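The Lanelside Clinic Newsletter
February 2026

From the nurses' prep room

Hello again from the back of the building! It has been a long, muddy winter and the dental list is as full as I've ever seen it, so this time I want to talk about the part of the job most of you only hear about as a line on the estimate: pain relief. I get asked about it at the front desk nearly every day, usually by someone who is halfway out the door with a cone under one arm and a cat carrier under the other, and I never feel I do the subject justice in the thirty seconds we have.

How we score pain now

Since the fall we've been using a written pain score for every patient that stays with us after surgery. Before that we did what most clinics did for years. We looked at the animal, had a feeling about it, and wrote "comfortable" on the chart. The trouble is that my "comfortable" and the next nurse's "comfortable" were sometimes pretty different, and cats in particular are terrific at hiding things. A cat that is sitting very still at the back of the kennel may be resting, or may be hurting quite a lot.

So now there's a sheet. We look at the ears, the eyes, the muzzle, the way the head is held, and then we go in and touch gently near the wound and see what kind of opinion we get. Each bit gets a number, the numbers get added up, and if the total goes over our cutoff we call the vet and talk about another dose. We've filled in 463 sheets so far (I know because I'm the one who has to file them) and I'm already finding them useful when a patient comes back for a second procedure. I can look up how she did last time and we can plan for it.

We're all scoring the same way because of a training day we did through Nestus, the continuing education people. It was mostly video. You watch a dog walk across a room and write down your score, and then you find out how far off you were. I was two points off on the very first one and a bit quiet for the rest of the morning.

What you can do at home

Most of recovery happens in your house, so you're really the night shift. Give the meds on the schedule on the label, with food if it says food. Please don't stop early when your dog seems bright and bouncy on day two — that's usually the medicine doing its job. And never, ever top up with something from your own bathroom cabinet. Human painkillers can be very dangerous for pets, and acetaminophen can kill a cat.

Things I'd like you to call about: not eating the day after you get home, panting at rest, shaking, vomiting, black or tarry stool, growling when touched by somebody they normally adore, or a cat who has stopped grooming. Call even if it feels silly. I would much sooner talk to you for five minutes about nothing.

Keep jumping to a minimum. A cat after abdominal surgery should be in one small room with a low-sided litter tray and a bed on the floor, and a dog should go out on a leash, even in a fenced yard. I had a lovely owner last year who moved her own mattress onto the living room floor so her old spaniel wouldn't try for the bed. Above and beyond, but the spaniel thought it was the best week of his life.

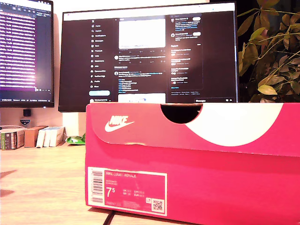
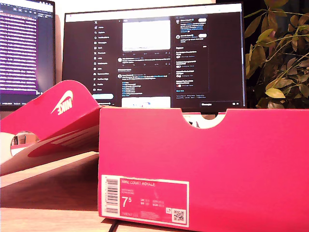
A Nike box on the desk, in both.

The new warming unit

Big news for those of us who get excited about equipment! Thanks to the raffle and a very generous bake sale we raised $2,000 toward a warm-air blanket system, and it's now in the surgery. Small patients lose heat fast under anesthesia. They've been clipped, they've been scrubbed, and they aren't moving, and a chilly patient wakes up slower and feels rotten when he does. We used to manage with towels out of the dryer and a lot of swapping. The new one is made by Wosudari and it blows warm air through a soft quilt that tucks around the patient, and it hums a little, like a refrigerator. We've used it for 133 procedures already. I love it.

We still take temperatures all the way through, of course, and on into recovery. If your pet comes home with a slightly irritated expression and a chart full of thermometer readings, that's me.

Dates and odds and ends

The next client evening is in April and the topic is older cats: arthritis, kidneys, blood pressure, and how to get a tablet into an animal who has decided against it. It'll be at the Nazari Hall again, the one with the good parking. Coffee and cookies provided, no pets please, except in photos, which I want to see all of.

We've changed the drop-off time for surgery patients to a half hour earlier. Cats and dogs still need to skip breakfast unless we've told you something different, and water is fine until you leave the house. Rabbits and guinea pigs should NOT be fasted, so please bring their favorite greens along in a bag and we'll offer them as soon as they're awake.

If you have leftover cones in decent shape, we'll take them back, clean them up and lend them out again. Mediums and larges especially. Old towels are welcome too, but we can't use pillows or anything with stuffing.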